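From: Flurina Prantl
To: Viltcombe History list
Date: Jul 25, 2020
Subject: Re: The lime kiln on the Lagman track

Hi Beat and everyone,

Thanks for such a good long message, and sorry it's taken me a while to get to it. I wanted to go back out to the kiln before I answered, and it rained for most of the week and the track was a bog. I'll put your bit here so people who joined recently can follow along.

Beat Hollenstein wrote:
> Does anyone know for certain who built the kiln at the
> bottom of the Lagman track? The sign says it was put up
> for the Clarkdale estate, but my grandfather always called
> it Wallner's kiln, and he was a man who got names right.
> I also can't work out why the draw hole faces uphill. Every
> other kiln I've been to has it on the low side so you can
> get a cart in. Has somebody rebuilt it back to front?
>
> While I'm at it, the blackberries have got into the top
> again and the north wall is looking pretty sorry. If we
> leave it another winter I reckon we'll lose the arch.
>
> Beat

So, first the name. I think your grandfather and the sign could both be right. Rosalie Nägeli let me go through the boxes of rate books she's been looking after, and there's a Wallner down as tenant on that block for years while the estate still owned the ground. My guess is that Clarkdale paid for the stone and Wallner ran the thing and sold the lime. A tenant's name would stick to a place if he was the one you bought from. I haven't found a lease yet, so please don't anybody go changing the sign on my account!

I did ask Balthasar Wallner whether he's any relation and he says probably, but his side of the family never talked about lime, only about sheep. He has a tin of letters he's going to look through when he gets a chance. One of them is meant to mention a fire.

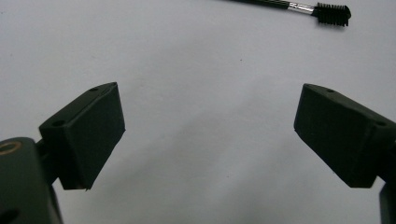 The draw hole took me longer, and I've changed my mind about it twice. I now think the track has moved and the kiln is the right way round. If you stand with your back to the creek you can see a flat shelf running along the slope above the hole, all grown over with bracken, and it's wide enough for a cart. My idea is that the old road came in along there, well before the present one was cut down by the water. Picture the shelf and the two wing walls coming in over it, angled toward each other with a gap left open between them, and you've more or less got the plan of the place. The carts would have come up to that gap. What I can't explain is where they turned, unless they backed in, and I wouldn't want to back a horse along there in July.

I paced out what I could and then gave up and borrowed a proper tape from Katherine Huamán. The inside of the pot is 17 feet deep to the top of the rubble, so it would have been deeper again when it was working. That's a fair bit bigger than the one at Caltari, which I'd always thought of as the large one. The lining is brick for the lower part and then it goes to stone, and the brick has that green glassy skin on it where the heat got to it. Some of it has been pinched over the years. There's a garden path in Viltcombe with bricks in it that look awfully familiar, and I'll say no more about that.

The other thing I found is a number cut into one of the facing stones, low down on the left as you look at the hole. It says 1562. Before anybody gets excited, it can't be a date! I wondered about a block number, and Rosalie thinks it could be a survey mark that got reused along with the stone. It's neatly done, with a serif on the one, so it wasn't kids with a nail. If anybody has the old parish map with the portions on it, could you look for that number and let me know? My copy has a fold right through the part I need.
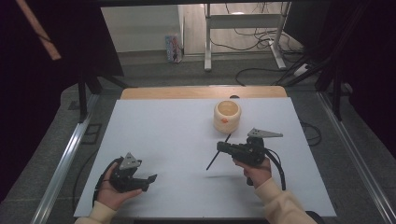

About the blackberries and the north wall. I agree with Beat that it needs doing, but I'd be careful about ripping anything out of the top. The last time we cleared a ruin in a hurry (the pump house, some of you will remember) the roots turned out to be holding up more than the mortar was. I'd rather we cut everything back to stumps this year, painted the stumps, and let them die off before we touch the stonework. It looks awful while it's happening but the wall stays where it is.

For the arch itself we'll need somebody who knows lime mortar, and we should not use cement, however handy the bags are. The patch on the south side was done in cement years ago and the stones around it are crumbling away while the patch sits there as good as new. Katherine got a rough price for propping the arch and repointing the front and it came to $3000, with the stone we've already got lying about on site. That's more than I'd hoped, but less than I'd feared. I haven't asked whether the price would hold past the spring.

The landowner is happy for us to go in as long as we shut both gates. The top gate has dropped on its hinge so you have to lift it as you swing it, and please do take the trouble, the heifers are in that paddock until further notice. Park at the old tennis court end and walk down. The other way in is still washed out and I got my neighbour's ute stuck there, so don't be tempted.

If you're coming down to help cut, bring long gloves and your own loppers if you have them. I've got two pairs of loppers to lend and one of those is pretty blunt. Boots too, there's broken glass in the ash heap.

Beat, could you ask your aunt whether she has any photos with the kiln in the background? Even a picnic snap would do if it shows the slope behind. I'd love to see whether there were wheel marks on that shelf before the bracken got in.

I'll scan the rate book pages for anyone who wants them, just write to me off list.

Cheers,
Flurina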